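Warping a Floor Loom from Back to Front

Print this page | E-mail this page
Reading time: 4 minutes

These instructions cover winding and beaming a cotton warp for a plain-weave scarf on a four-shaft floor loom. They were written for the Tivulero and checked on an older Foulkes. Other looms of the same type will differ in how the beams are locked.

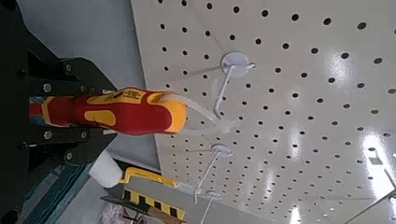
Weaving / Warping and Loom Setup

The warp has 300 ends, each 3.5 yards long, sett at 20 ends per inch. That gives a width of 15 inches in the reed. The yarn runs 2,000 yards to the pound, and the warp takes 1,050 yards. Buy extra for weft and for repairs.

1. Wind the warp. Run a guide string of 3.5 yards between the first and last pegs of the warping board. Follow the same path with the yarn. Make the threading cross at one end, and keep the tension even but light. Overtight winding bends the pegs inward and leaves the later ends short.

2. Mark the count. Loop a contrasting thread around every group of 20 ends at the cross. Do not cut the marker until the warp is on the loom.

3. Tie the warp. Tie all four arms of the cross, then put a choke tie at each yard. Cut the far end and chain the warp loosely.

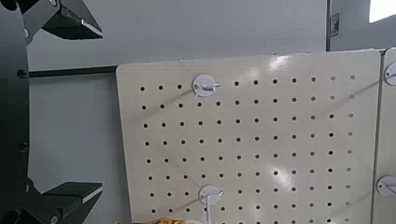
Spreading the warp takes more light than winding it. Put the lease sticks through the cross, tie them together at both ends, and lay the groups in the raddle at 20 ends per inch. Center the warp before closing the raddle cap. Dark yarn is hard to read against a dark floor or a window, and a gray wall like the one in the photo makes a good background for it. White and natural cotton need something darker behind them. Check that no group has slipped into the next space.

4. Beam the warp. Turn the back beam slowly, with heavy paper between the layers. Stop after each full turn and pull the warp firm in sections from the front. Do not comb it with the fingers. 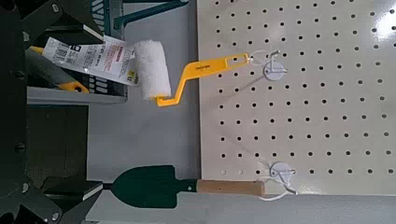 Threading and Sleying

5. Thread the heddles 1-2-3-4 from the right. Tie each completed group of 20 in a slip knot before starting the next.

6. Sley a 10-dent reed, two ends per dent. Look for empty and crowded dents before tying on.

7. Tie on to the front apron rod in one-inch bundles. Start at the center and work outward. Go across twice to even the tension. 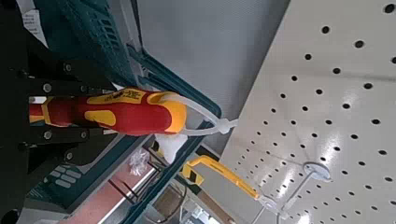

Page last changed 15 July 2023 by Sihan Zheng

8. Weave a header of thick waste yarn until the gaps between bundles close. Open each shed and look through it from the side. A thread floating in the middle of the shed is usually misthreaded or crossed behind the heddles. Correct it before starting the scarf.

Tags: warping, floor looms, cotton, plain weave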